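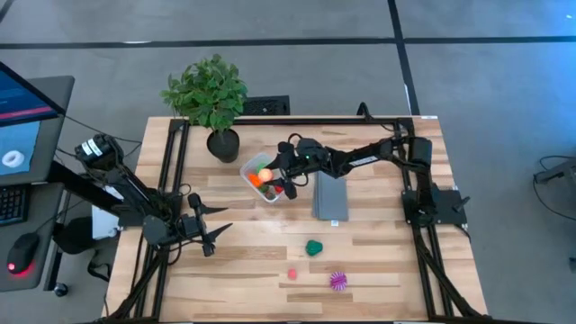
Light wood top with striped grain, set within a black frame.

Stallham Butcher-Block Work Top

The Stallham is a solid wood top sold by Bodard for kitchen islands, craft rooms and workbenches. It ships unfinished on the underside and oiled on the face and edges. Legs and frames are sold separately.

Item number: 947
Length: 80 inches
Width: 40 inches
Weight: see shipping label
Finish: Ragnarsson clear hardwax oil, satin
In stock at our Zotdale warehouse

Every top is glued up from long strips, and we do not sort the strips by color. Two tops from the same batch will look different. If you are joining two tops end to end, order them together and tell us in the notes field. We will pick the closest pair we have, but we can't promise a match.

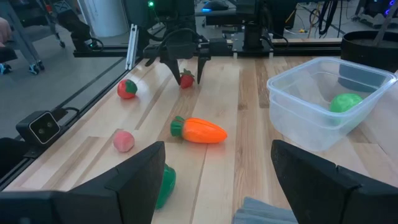
Color is the thing customers ask about most. The Stallham is a mixed-tone top, and small samples don't show that well. You need to see a few feet of it. Next to the toy carrot you can see the usual range, from pale blond strips to honey ones a little darker. All of the wood deepens with age, faster near a window. Move bowls and cutting boards now and then during the first months so they don't leave lighter patches.

Care

Wipe with a damp cloth and dry right away. Do not leave standing water on the face. Do not use bleach, scouring powder or steam. Re-oil when water stops beading. Light scratches can be sanded with the grain and oiled over. Hot pans need a trivet.
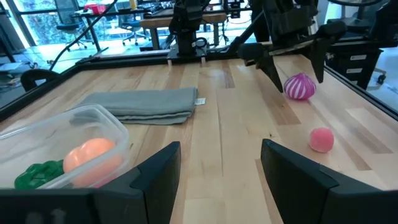
Pale planks with darker honey and brown streaks. Container and toy food not included.

Installation

Let the top sit flat in the room for two days before fitting. Use slotted brackets so the wood can move across its width. Seal all cutouts, including the inside edge of a sink opening, before the sink goes in. Screws are not supplied.

Shipping and returns

Tops go by freight to the curb. Delivery is $19 within Zotdale; other areas are quoted at checkout. Check the carton before you sign. Uncut tops can be returned in the original packaging. Tops that have been cut, drilled or sanded cannot be returned.

Page updated Jul 29, 2021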